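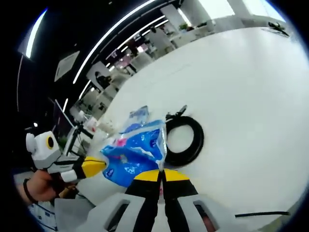
**¿A qué hora toca Jummai Jibrin en el parque de Sestbridge?** A las siete de la tarde, con puertas desde las cinco y media. Entrada libre hasta llenar.

La cantante abre el ciclo de conciertos al aire libre de marzo con su banda de siempre, más dos vientos que se suman para esta fecha. Repertorio: casi todo *Haruna*, el disco nuevo, y algo de lo viejo. Prometió por redes que «Iva» va sí o sí, después de las quejas por dejarla fuera en la gira anterior.

De telonero, Fuver. Dúo local, guitarra y caja de ritmos, set corto de 31 minutos según la hoja de horarios que colgó la organización (sí, 31, así lo pone). Empiezan a las seis y cuarto. El que quiera verlos de cerca que no llegue tarde, el césped de delante se llena rápido y detrás de la mesa de sonido se oye regular.

Cambio de última hora: el escenario pasa del estanque a la explanada norte. Motivo, el barro. Las lluvias dejaron la orilla imposible y el camión no podía entrar. La entrada por la calle del mercado queda cerrada, hay que dar la vuelta por el puente. Baños y fuente de agua junto a la explanada, los mismos del año pasado.

Comida: 9 puestos. Se paga con tarjeta en casi todos, aunque el de los buñuelos sigue siendo solo efectivo. Se puede entrar con comida de casa y botella de plástico, vidrio no. Sillas plegables bajas, permitidas en los laterales. Perros atados, también.

La prueba de sonido es a mediodia y se oirá en todo el barrio, avisados los vecinos. Quien pase por allí a esa hora igual escucha media docena de canciones gratis y sin cola.

Jibrin no tocaba en la ciudad desde la sala pequeña de la estación, un bolo a las once de la noche con la calefacción rota y la gente cantando con el abrigo puesto. Ahora viene con *Haruna* recién salido y bastante mas público. Habrá vinilos en la mesa de la entrada, pocos. Firma al terminar, si el tiempo aguanta.

Si llueve fuerte, se pasa al polideportivo, misma hora. El aviso saldría a las dos de la tarde en la web del ciclo.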